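4,000 demonstrations and I still don't trust it

20/02/2018

I've been putting off this post because I wanted to have a result first. I don't have one, so you get the grumbling.

Some background for people who skipped the December post. The job is to teach a policy to pick up a cube and put it on a plate. We do it in simulation, a person drives the arm through the move, the software records what the overhead camera saw and what the person did, and a network is supposed to learn the link between the two. Our target was 4,000 recorded runs. The number came from a slide in the Vendero kickoff deck, and when I asked where the slide got it I was told it was "in line with the literature." I have read a fair bit of the literature. It's in line with whatever people had time for.

We hit the target last week. Then Liên Quan and I sat down and went through the runs by hand, and we ended up with 2,107 that I'd be willing to show a student. The rest had the usual problems. The operator paused for a long time mid-move, or knocked the cube and chased it, or finished the task and then wiggled the arm for a while before pressing stop. A network will learn to wiggle if you show it enough wiggling.

So that's the first complaint: the headline count of a dataset tells you very little. The second one is harder to fix, and it's about variety.

Jiltavero (our scene generator, for new readers) shuffles things before each run. It moves the cube, moves the dish, swaps in a different scanned object from the library, changes the cube color. On paper that's a lot of variety. I used to be impressed by this.

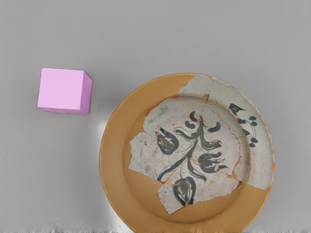

What I've started asking is which of these changes make the task different. A patched-up old plate with flowers painted on it is a lovely thing to have in a scan library, and I'm sure it makes the sample sheet look rich. But the motion you need is the same one you'd use for a plain white saucer of the same size. Go to the cube, close, lift, move over, open. If the network learns to ignore the painting, good, that was worth something. If it learns that a dark squiggle means "put the cube near this," we've spent money teaching it a superstition, and our own tests won't catch it because the test scenes come out of the same library.

Meanwhile the things I'd expect to matter hardly move. The work surface is gray in all of it. The cube is a cube, with perfect edges and no texture, and I have never met a real block that looked like that. The camera looks straight down, every time. I raised this and was told the camera was "a constant we can rely on." Sure, until somebody bumps the real one with an elbow.

Liên thinks I'm being too hard on it. Her argument is that you have to start somewhere, and 2,000 clean runs of a boring task beat a small pile of messy runs of an interesting one. She may be right. She also did most of the driving, so she has seen more of this data than I have, and she says the cube position is spread better than I give it credit for. I plotted it. She's right about that part. There's a thin patch near one corner but I can live with it.

The group at Brilenbridge went the other way, with fewer scenes and a lot more fussing over how the operators were trained. I'd like to see their numbers on objects they didn't record with. They haven't shared those — and neither have we, to be fair.

Next step is 5 training runs on the cleaned set, with different seeds, and the same again on the full pile including the wiggling. If the full pile wins I'll say so here and eat my words. I also want one test with plates that aren't in the library at all, scanned by us, on a surface that isn't gray. Lưu has offered to lend us a scanner for that. Still waiting to hear when.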